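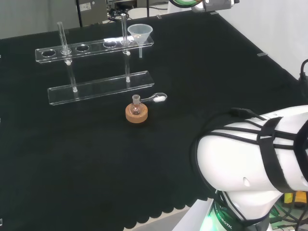 Demo table B: acrylic rack with two tubes and the funnel, flask on the cork ring.

**Ticket:** Rack rocks on cloth, tubes lean
**Raised by:** Kaja Luik
**Assigned to:** Ivars Kļaviņa
**Site:** Vernham teaching lab
**Status:** Open, waiting on part

**Problem**

The clear test tube rack on table B moves when a tube is put in or taken out. The tube in the second hole from the left leans to the left. The one in the far right hole stands straight. I need the rack steady before the November open evening.

**Log**

09:40, Ivars: Took the rack off the black cloth and tried it on the bare bench. Still rocks, but less. The cloth has a fold under it on one side. Ironed the cloth and put it back with the scalloped edge to the front.

10:15, Ivars: Checked the rods. The left one turns by hand where it meets the top shelf. Pressed the white fitting back down. It holds until the rack is lifted, then works loose again.

10:30, Ivars: Swapped the two tubes. The lean stays with the hole, so the tube is fine. Put them back as they were.

11:05, Kaja: Can the funnel stay on the end of the shelf? We use it for the filling demo.

11:20, Ivars: Yes, but take it off before moving the rack. Lift by the lower shelf, never by the top bar.

14:10, Ivars: Asked Arben Pavlović in stores for 2 fittings from Rikura. He has 19 of the old size and they don't fit. New ones ordered, delivery in 14 days.

**Until then**

- Keep the flask on its cork ring and leave the rack where it is.
- No filled tubes in the second hole.
- Put the spatula back in the drawer at the end of class.

Will close once the fittings are on and Kaja has tried it.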